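Housekeeping attendants, serviced apartments, 7 openings
Urnstead Residences. Posted September 2021

Quick one, we need people soon. Since April the corridor deliveries, linen runs and most of the vacuuming at Urnstead have gone over to the machines. Nobody was let go. But the job is different now and we'd rather say so up front than have you quit in week two.

What's left for people is the rooms. Tidying between guests and during longer stays, sorting what belongs to who, deciding what gets moved and what stays put. You will also work alongside a Botitz unit that is still learning living rooms. It does the slow lifting and putting away, you go ahead of it, check after it, and hit pause when needed.

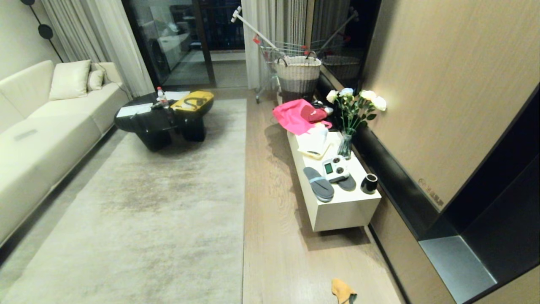
Less pushing and bending than before, more looking and more notes. Every room gets a short report on the tablet. Some of the old crew love it, a couple miss the old way and told us so. Fair enough. Pace is set by the shift lead, not by the machine, and that's in writing.

You need: some cleaning or hotel work behind you, OK with a touchscreen, able to stand most of a shift. No tech background. Training is 3 days, paid, at the Vokoveck building.

389 apartments over two sites, shifts up to 7 hours. Weekends rotate. Shoes and uniform provided, lunch isnt.

We ask about your experence with guests' belongings at the interview so have a story ready.

To apply: call or stop by the Shimada Street desk, ask for Masanobu Murakami. Resume helpful, not required. First group starts on the 13th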